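April, evening

Started at 7 this morning with the garboards, which were still not lying flat at the forward end. Vilmos had left his clamps on overnight and they had held, so we took them off one at a time and checked the rabbet again with a strip of pine. It was proud by the thickness of a pencil line for the length of my hand. I pared it back, we offered the plank up again, and it went home.

The boat is a 14-foot skiff for the rowing club at Letlow. We are calling her Vurkia for now, after the creek where Vilmos learned to row. The club may want something else painted on the transom and that is up to them. Four of the high school kids are building her with us, three afternoons a week, and they are further along than I had planned for.

Before lunch I drove to Kaczorowski for the rivets. He had 72 of the long ones left and I took them all. That will do the first two planks and part of the third. He says the next lot is coming but would not say when. I also asked about cedar for the sheer strake. He has one board long enough, with a knot two feet from the end that I think we can miss if we lay the pattern on carefully. I told him to hold it.

The kids came at 3. I showed them riveting on scrap first. One person holds the dolly against the head on the outside, the other sets the rove and nips the end off on the inside, then small taps with the ball end. They all hit too hard to begin with. The copper bends inside the wood and the rove sits crooked, and you can hear it go wrong before you see it. After a few bad ones they slowed down. The youngest turned out the neatest work, and by the end the others were letting her set the roves.

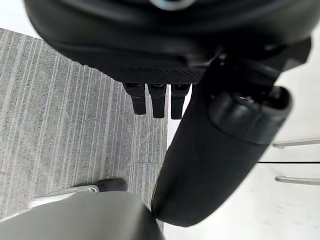
We got eleven in on the port side before I called a stop. Two will have to be drilled out. I marked them with chalk so I don't argue with myself about it tomorrow. The lap itself is tight the whole way along, and I put a feeler gauge to it in four places and could not get it in.

Talked with Vilmos afterward about the bedding compound. He wants to use Faltex under the keelson and I would sooner stay with what we used on the last boat. He has a tub of it already open and says it stays soft longer. We agreed to try it on a couple of offcuts, screw them together, leave them in the rain barrel and look at them in a few weeks. The keelson does not go in until the ribs do, so there is no hurry on it.

The ribs are the next real worry. The steam box leaks at the door end and the last time we used it I lost three oak strips out of ten. I think the oak was too dry more than anything. I have the new strips soaking in the length of drainpipe behind the shed, and will give them another week. Need to find a second pair of heavy gloves, and somebody with a decent kettle or a burner to keep the steam up. Vilmos thinks his brother-in-law still has the one from his crab boils.

The club wrote to ask if she would be ready for the regatta. I wrote back that she would be planked by then but I would not promise paint or oars. The oars I have not even started. There is spruce for two pairs up in the rafters, and I should get it down and look at it before I tell them anything more.

Swept up, oiled the planes, home at 7. My right hand is sore from the dolly – I held it most of the afternoon so the kids could have the hammer.

Tomorrow: drill out the two bad rivets, plane the bevel on the second plank, call Kaczorowski about the cedar.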